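Flooding and the Dravel ferry closure: your questions answered
Zernwood Harbour Travel Desk
Last updated 25 October 2021

We have put together answers to the questions people have been sending us about the storm and the closure of the Dravel crossing. The page will change when the harbour office gives us new times.

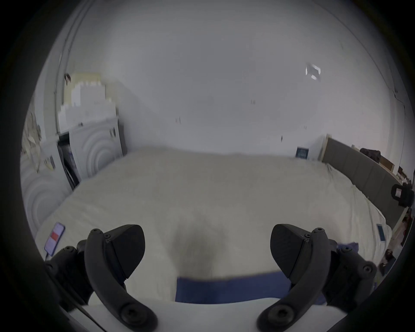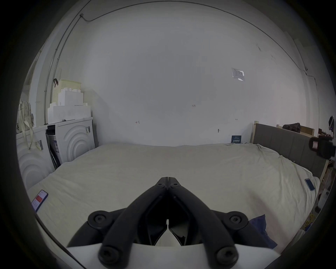
The bed, in both pictures.

By Zernwood Harbour Travel Desk

Is the ferry running?
No. All sailings between Zernwood and Dravel are cancelled until the harbour office has checked the landing stage on the Dravel side. The sea wall next to it gave way in two places and there is rubble on the slipway.

When will it start again?
We do not have a date. The first sailings will be for foot passengers only, and cars will follow once the ramp has been tested. Please do not drive to the terminal to wait.

How many people were stranded?
The harbour office says 198 passengers were on the island when the last boat was called off. Most were day visitors. They stayed overnight in the school hall, the two hotels and the chapel, and 16 who needed medicine or other care were brought back by lifeboat.

I am still on Dravel. What should I do?
Go to the school hall and give your name at the desk, even if you have found somewhere to stay. Small boats are taking people off from the north jetty at high water when the wind allows. Families with young children and people with medical needs go first. You can bring one bag each.

My car is on the island. Can I get it back?
Not yet. Cars in the upper car park are above the flood line. The lower car park was under water and the owners of vehicles there should ring their insurer before trying to start them.

Can I have my money back?
Yes. Tickets for cancelled sailings are refunded in full or can be moved to any date up to the end of June. If you booked online the refund goes to the card you used. If you paid cash, keep the ticket and bring it to the office in Zernwood.

Will you pay for my hotel?
Keep the receipts and send them in with the claim form. Each claim is looked at separately. Food and a room are normally covered, but missed flights and lost wages are not - those are a matter for your travel insurance.

Is there power on the island?
The Coman side has power. The harbour streets do not, and 3436 homes and businesses on both sides of the water were cut off at the worst point. Most have been reconnected.

Is the tap water safe?
On the mainland, yes. On Dravel, boil it before drinking until the notice is lifted.

Is the Tornex road open?
One lane is open with traffic lights. Lorries are being sent the long way round by the reservoir. Expect delays in the morning and late afternoon.

Has this happened before?
The harbour flooded in 1956, when the old wooden pier was lost. The present sea wall was built after that.

How can I help?
The school hall has enough blankets and clothes for now. Please do not send more - there is nowhere dry to store them.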